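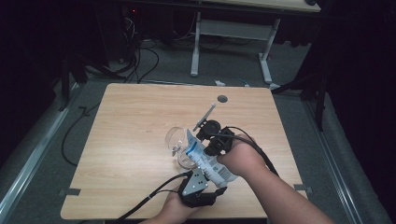
6 Jul 2024

Small table, tube and cup. Took over the bench list from Poonam Negi this morning. Her notes stop at the tall jars, so the small items are mine from here on.

Table first. Wiped the top with the damp cloth, then the dry one. The light wood shows every smear from the side, so check it from low down before putting anything on it. The grommet hole stays at the far side, away from whoever is working. Ravindra Mishra had it at the near side in March and lost two caps down it.

Cup. Clear glass, plain. Ravindra wants a plastic one for this, but the plastic ones slide when the tube leans on the rim. Staying with glass until one gets chipped. Rinse and dry before it goes back on the shelf, no paper towel (lint).

Tube. White squeeze tube, blue print. Handle it sideways and keep it over the table. A full one is firm and keeps its shape. Once it's part used, the middle goes soft and the ends droop, and then it won't sit in the cup without folding over. Plan is to swap tubes before they get to that stage. The soft ones go in the Lerudetti box under the sink for anybody who wants them.

Cap side up or cap side down in the cup? Renu Dixit's sheet says down. Mine says up. Going with down until she and I have talked, and I've crossed out my line so there is one version on the wall.

Floor. The carpet is gray and small things disappear on it. Do a pass between the two tables at the end of the day, including under the back one with the white legs. Vacuum is with Sławomir Kaczorowski in the Robles room, ask before taking it.

Stock: 40 tubes ordered from Plendadov, none in yet. Bhupendra Kaushik has the order slip.

To do
- new dry cloth, the old one is fraying
- label the cup shelf
- ask Renu about the cap
- move the spare glasses out of the Cemix carton, the bottom is giving way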